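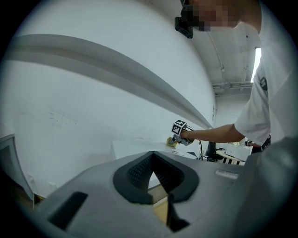
Weiße Wand hat graue Streifen, Drucker klebt an der Wand: wie stellt ihr sowas auf?

Toivo Jääskeläinen, 14.3.18, Forum Büro & Werkstatt

Moin zusammen, kurz und hektisch, muss gleich wieder los.

Wir haben im Prilau den Raum im Erdgeschoss neu eingerichtet. Weiße Wände, weißer Tisch, daneben helle Holzplatte mit dem Drucker drauf. Sah am Anfang super aus. Jetzt graue Schrammen an der großen Wand, nicht tief, eher so Wischer. Seh ich jedesmal wenn ich reinkomme und ärger mich.

Zwei Sachen wüsste ich gern.

Erstens die Wand. Farbe ist von Dralter, matt, Innenfarbe, mehr steht auf dem Eimer nicht was mir was sagt. Hab mit nem feuchten Lappen an einer Stelle hinter der Tür probiert, danach war der Fleck heller als der Rest und glänzt jetzt auch noch. Super. Gibts was, das funktioniert ohne dass ich die ganze Wand streichen muss? Noch ein halber Eimer da, steht aber seit Juni im Keller.

Zweitens der Drucker. Steht ganz hinten an der Wand, anders passt es mit der Tischtiefe nicht, vorne brauch ich den Platz für Papierstapel. Flacher Deckel, weißes Gehäuse, Schlitz vorne. Frage: muss da Luft hinter? Er wird bei längeren Sachen schon warm, letztens 400 Seiten am Stück für die Mappen, da hat er zwischendurch Pause gemacht und keiner wusste warum. Hab die Anleitung nicht mehr. Auf dem Deckel rechts kleben zwei kleine Aufkleber mit QR-Code drauf, die Schrift ist winzig und ich trau mich nicht die abzumachen, würd ich aber gern, stören mich. Kann man die ab?

Budget: wenig. Ein neuer Tisch ist nicht drin, bei Lestel hab ich nach einem tieferen geschaut, der kostet 69 Euro mehr als ich ausgeben darf.

Danke schonmal!!

kleisterkante

Zur Wand, das hatte ich zigmal.

Matte Farbe und feuchter Lappen = genau der Glanzfleck, den du hast. Geht nicht mehr weg, da hilft nur drüberstreichen. Also aufhören mit nass.

Probier erstmal trocken. Weicher Radiergummi, der weiße, nicht der blaue vom Kuli. Ganz leicht, immer in eine Richtung, Krümel abklopfen. Wenn die Wischer von Stuhllehnen oder Kisten kommen, geht oft das meiste schon damit weg. Schmutzradierer nimm ich auf matt nicht mehr, der poliert auch.

Wenn was bleibt: halber Eimer im Keller ist doch gut. Aufrühren, riechen. Riecht er faulig, weg damit. Sonst durchs Sieb (alte Strumpfhose geht) und mit kleiner Rolle. NICHT nur den Punkt tupfen, das siehst du bei Seitenlicht ewig. Von Ecke zu Ecke eine Fläche, dann passt es. Probestelle machen und trocknen lassen, frische Farbe sieht immer anders aus.

Zum Drucker kann ich nix sagen, hab keinen.

barajas_keller

Ich mach bei Barajas die Räume und kann dir zum Drucker was sagen, hab selber vor Jahren einen totgestellt. Stand im Regalfach, hinten zu, seitlich zu. War meiner.

Also, der Reihe nach:

1. Netzstecker ziehen und kurz warten. Dann rundrum schauen wo die Lüftungsschlitze sind. Manche haben die hinten, manche seitlich, ein paar unten. Von vorne erkennt man das nicht, musst du drehen. Licht vom Handy hilft.

2. Wenn hinten keine Schlitze: kann er fast ran. Nur Kabel nicht knicken. Wenn hinten Schlitze: vorziehen. Ich lass immer eine Handbreit, manche Hersteller wollen mehr, steht im Datenblatt. Typenschild abschreiben und im Netz suchen, die Anleitungen gibts fast immer noch als PDF, auch für alte Kisten.

3. Deckel mal ganz aufklappen bevor du den endgültigen Platz festlegst. Wenn er hinten an die Wand schlägt, hast du da gleich den nächsten Streifen auf der schönen weißen Farbe. Bei dir sitzt ja über dem Drucker auch noch so ein kleines weißes Teil an der Wand, mit Knopf oder was das ist. Schau ob der Deckel da vorbei kommt.

4. Hitze bei langen Aufträgen. Pause machen ist bei vielen Geräten normal, der kühlt dann ab und macht alleine weiter. Nicht ausschalten mittendrin. Teil die Mappen auf. Ich schick nie mehr als 30 Blatt auf einmal, bisschen nervig aber seitdem Ruhe.

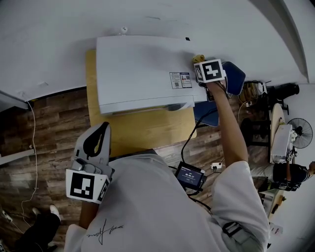
5. Nichts auf dem Drucker ablegen. Ich sag das nicht aus Spaß, bei uns lag auch dauernd was Kleines oben auf der Ecke, fällt rein sobald einer den Deckel aufmacht. Der gelbe Kram bei dir auf der Ecke, den würd ich auf den Tisch legen. Eine flache Schale daneben reicht.

6. Aufkleber: zwei nebeneinander rechts oben, QR-Code, rotes Logo, ganz kleine Schrift. Erst mal mit dem Handy scannen und gucken wo das hinführt. Kann Inventar sein, kann Service sein, keine Ahnung. Wenn das Gerät geleast ist, Finger weg! Gehört es euch: abfotografieren, Foto irgendwo ablegen wo du es wiederfindest, dann mit dem Fön lauwarm machen und langsam flach abziehen. Kleberreste mit Speiseöl auf nem Tuch, danach Spüli. Kein Nagellackentferner, das weiße Gehäuse wird davon stumpf.

7. Der blaue Stuhl rechts daneben. Wenn der öfter hin und her geschoben wird, kommt die Lehne leicht irgendwo dran. Filz oder ein Stück durchsichtigen Kantenschutz, fertig. Oder einfach Klebestreifen auf den Boden, bis hier und nicht weiter. Klingt blöd, klappt bei uns.

8. Papier: wenn vorne kein Platz für die Stapel ist, stell sie unter den Tisch in eine Kiste mit Deckel. Papier auf der Platte verstaubt und wellt sich, dann hast du Stau und schimpfst auf den Drucker. Bei uns lagern 2.448 Blatt so, frag nicht warum ich die Zahl weiß, war Inventur.

Einen tieferen Tisch brauchst du glaub ich garnicht. Dreh den Drucker mal quer, also Ausgabe zur Seite. Kommt natürlich drauf an ob du dann noch ans Fach kommst, und der Stuhl muss dann evtl. ein Stück weg.

moni_zwo

einfach dunklere farbe nehmen, grau, dann sieht man die streifen nicht. hab ich im flur auch. und drucker, also meiner steht seit jahren an der wand und lebt noch

kleisterkante

@moni_zwo grau auf matt siehst du genauso, dann sind die Wischer halt hell. Wenn er eh streicht, dann lieber unten rum was Scheuerbeständiges. Auf dem Eimer nach der Nassabriebklasse gucken, Klasse 1 oder 2 kann man abwischen. Muss nicht die ganze Wand sein. Sockelstreifen bis über Tischhöhe, Kante sauber mit Kreppband abkleben, Band abziehen solange die Farbe noch feucht ist.

Toivo Jääskeläinen

So, kurze Rückmeldung, hatte nur eine halbe Stunde.

Radiergummi probiert, an der linken Seite. Zwei Wischer fast weg, einer hartnäckig, den lass ich erstmal. Farbe aus dem Keller riecht ok, hat aber oben ne Haut. Haut rausgenommen, gesiebt (Strumpfhose, danke), Probestelle kommt morgen.

Drucker gedreht und geschaut: Schlitze hinten UND links. Also vorziehen. Hab ihn jetzt eine Handbreit vor, die Papierstapel sind in die Kiste gewandert. Deckel geht auf ohne irgendwo anzustoßen.

Aufkleber bleiben dran, der Code geht auf eine Seite wo man sich anmelden muss, da frag ich erst im Büro nach. Quer stellen ging nicht, Kabel zu kurz. Gibts da Verlängerungen für USB die was taugen oder lieber gleich neues langes Kabel?

barajas_keller

Neues Kabel. Verlängerung geht meistens, aber wenns dann mal hakt suchst du ewig. Drei Meter reicht dir locker, und an der Tischkante mit Klebeschelle festmachen, sonst hängt irgendwann jemand mit dem Fuß drin.

Kontakt | Impressum | © Hilfe-Forum Büro & Werkstatt | Nach oben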